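Metal tote bin

A metal tote bin (tote box, shop bin, or just "the tin" if you learned the word where I did) is an open-topped rectangular container used for holding loose parts between one job and the next. I've been keeping this little encyclopedia of storage things for a while now, and bins get more mail than anything else in it, so I'm giving them a proper entry at last!

Construction. Most are folded from sheet steel and welded or riveted at the corners. The rim is usually rolled or turned over, which stiffens the walls and saves your knuckles. Galvanized ones stay a dull gray for decades. Painted ones chip, and I have two painted Skitard bins from the garage that are mostly primer by now.

Sizes. There's no single standard, sadly. The Sotora catalog I grew up with listed its big shallow bin at 100 cm long by 60 cm wide, and plenty of smaller shops copied that (my Demchenko is a hair off, so it won't nest with the others – very annoying).

Use. Bins hold castings, offcuts, wooden blocks, bar ends, toys, potatoes, you name it. Setting them in pairs is common, one for parts waiting and one for parts done. Long pieces like to lie flat on the floor of a bin, and they'll lean on each other and wedge into the corners if you tip them in all at once. I like a shallow layer for anything I have to pick out singly. Deep piles are for bolts.

Care. Put a bin on wood if you can, it's quieter and it spares the bench. Wipe it dry before winter; I do mine in December with an oily rag. The Stirkon ones have a drain hole, and I'd love to see that on every bin sold.

See also: parts tray, stillage, crate.

Last revised July 13, 2020 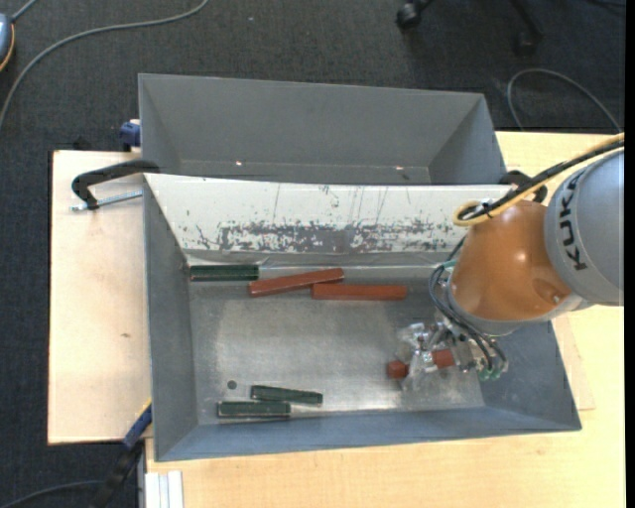 Notes on spelling: both "tote bin" and "totebin" turn up in old catalogs, and I use the two-word form all through this site.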